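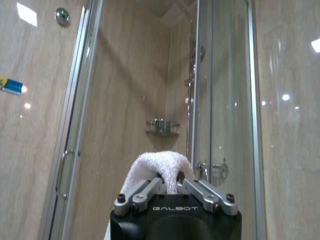 White terry cloth, with its loops visible in the fold.

Loop Length and the Slow Towel

A bath towel is built from three sets of yarn. Ground warp and weft form the flat base cloth. A third set, the pile warp, runs at low tension and is pushed up into loops each time the reed beats a group of picks forward. Most terry uses three picks per group.

Longer loops hold more water. They also snag more easily and take longer to dry, and a hotel laundry pays for that drying time in gas. Auður Arnardóttir, who buys linen for the Grarkik guesthouses, moved all 16 properties to a shorter loop in August. "Guests judge a towel in the first second," she says. "The dryer judges it for the next five years."

Yarn twist matters as much as height. Low-twist yarn feels soft and absorbs quickly, but it sheds lint. The mill at Ukarwood runs a medium twist for institutional orders and keeps the low-twist cones for retail. Its test room washes each sample 7 times before measuring absorbency, as new cloth carries finishing agents that repel water.

Fabric softener has a similar effect. It coats the fibers, and the coating builds up – slowly at first – until water beads on the surface. Arnardóttir dropped it from the wash formula and shortened the final spin by 5 seconds. Of the 213 towels in the first test lot, the ones with pulled loops were trimmed with scissors and put back on the shelf. A cut loop in a sound ground weave does not run.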